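Orkdale Handgreifer im Paar – Kurzanleitung für die erste Aufnahme

Stand 12/04/2020, von Cirilo Magaña. Schnell runtergeschrieben, Fragen bitte an den Vertrieb Endard.

Was man braucht: 2 Greifer, geladen. Ein Bett oder großer Tisch, glattes Laken. Ein Tuch. Fertig.

1. Aufkleber prüfen
Vor dem Einschalten. Die Geräte sehen fast gleich aus, also Etiketten lesen – auf einem steht ein handgeschriebenes "R". Vertauscht man die Seiten, ist die ganze Aufnahme hin. Backen einmal leer auf und zu. Schrauben an den Gelenken handfest, nich überdrehen.

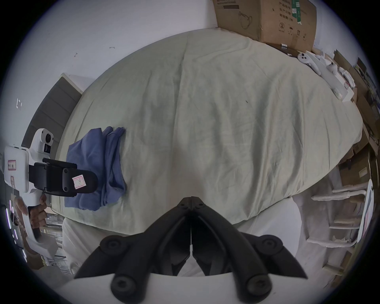
Blaues Tuch auf dem grünen Laken, schwarze Greiffinger vorne

2. Tuch aufnehmen
Erst links, dann rechts, jeweils an der Ecke. Dann auseinanderziehen, bis die Oberkante straff ist. Nicht reißen. Dünner Stoff knautscht an den Backen stark, stört nicht.
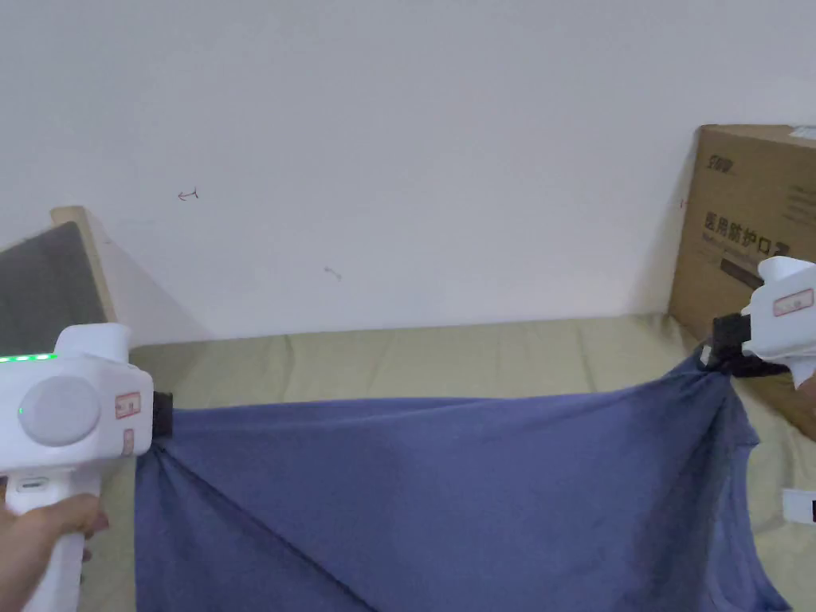
3. Nullstellung
Tuch weg. Beide Greifer unten ins Blickfeld, zur Wand zeigen lassen, LED-Streifen grün. Ruhig halten, dann in der Endard-App auf "Null setzen". Falten im Laken sind egal. 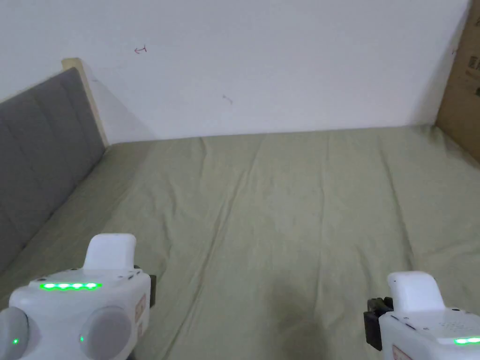 4. Speichern
Maximal 99 Durchgänge pro Ordner, danach neuen anlegen. Sonst überschreibt die App – mir schon passiert, sehr ärgerlich.

Preis und Fazit
Miete beim Endard 144 Euro pro Woche, Koffer inklusive. Für den Einstieg okay. Handbuch leider nur Englisch, deutsche Fasung kommt im Juni.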